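Review: Tambunan Bench Cell Rulebook, second edition
By Etornam Odoi
9 May 2025

Tambunan sells this as a 111-page spiral-bound guide for people who run small robot arms on a bench. It covers setup, daily checks, handling of objects, and what to write down afterward. I have used the first edition since last July, and the new one for 12 working days.

The best part is the chapter on two-arm work. It asks you to set a shared zone in the middle of the table, give one arm the right to enter first, and keep speed low whenever both grippers are inside it. The rules are short and can be taped to a wall. The Dromov guide takes three times the space to say less.

The chapter on small metal objects is also good. Padlocks get two pages of their own, with separate advice for the body and the shackle.

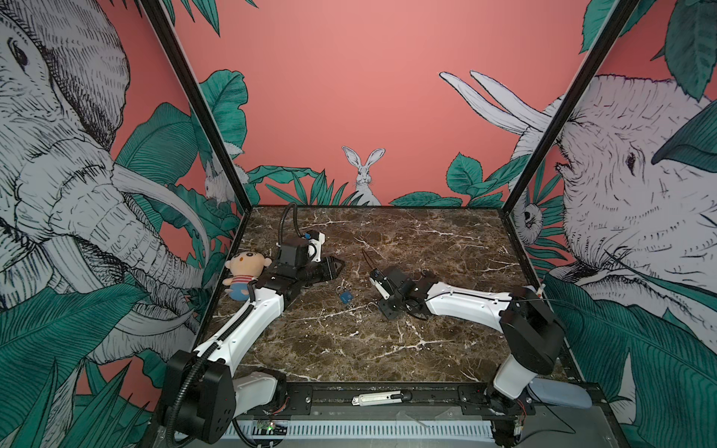
Do you need to stop both arms before reaching in to move an object?
Stop both, and wait until neither one is moving before your hand crosses the edge of the table. The book repeats this in every chapter where hands come near the work.

Housekeeping gets one page, and I would have liked more. It says to keep hand tools and blades off the table during a run, and to check cable slack at full reach. It doesn't say how often to check the screws on a mounting rail. Astow puts that in a table by hours of use, with a first check at 1,000 and another at 2,000, and I still go by that one.

The log sheets at the back are printed too close to the spiral. I copied mine onto loose paper. The Tolevix sheets are easier to fill in but have no space for near misses, so I stayed with Tambunan's.

If you already own the first edition, the two-arm chapter is the only big change. New buyers should get this one.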